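Rutmont opens repair and exchange service for winter clothes in Clanen

Clanen, 24 Mar 2022. The clothing care company Rutmont starts this spring a service for the repair and exchange of used winter clothes. Residents of Clanen can bring jackets, padded trousers, coats and snowsuits to the shop on Haddadin Street and choose between a repair, a credit for another piece, or storage until the next cold season.

The service was tested in January with families from two primary schools. In this time the workshop received 573 pieces. The most frequent problem was the zipper, followed by open seams and lost snaps. Most of the pieces went back to their owners, and the others were cleaned and put on the exchange rack.

"We have seen very good clothes that were used only one winter," said Inmaculada Cifuentes, director of Rutmont. "The child grows, the family buys new, and the old piece stays in the closet for years. We want that it goes to another house before the filling becomes old."

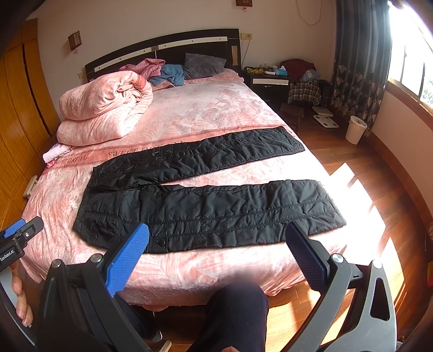
According to Leandro Villalobos, many parents do not know that a padded garment can be opened, filled again and closed without a visible mark, and they ask for this repair only after they have already bought a new one.

The price of a simple repair, for example a snap or a small seam, is 8 euros. A new zipper is calculated by length and the customer receives the price before the work begins. Clothes for exchange must be washed and without strong smell. Down garments are accepted, but their cleaning takes 2 weeks more, for the drying has to be done slowly.

For storage, Rutmont has rented a dry room in the former Statell warehouse, with space for roughly 2000 pieces. Each piece gets a cloth cover and a number. The customer can ask for it back with three days of notice.

The shop will receive clothes in the mornings, except on public holidays. No appointment is necessary for fewer than five pieces.

Contact for the press: Friederike Kuhlmann, Rutmont, Communication Department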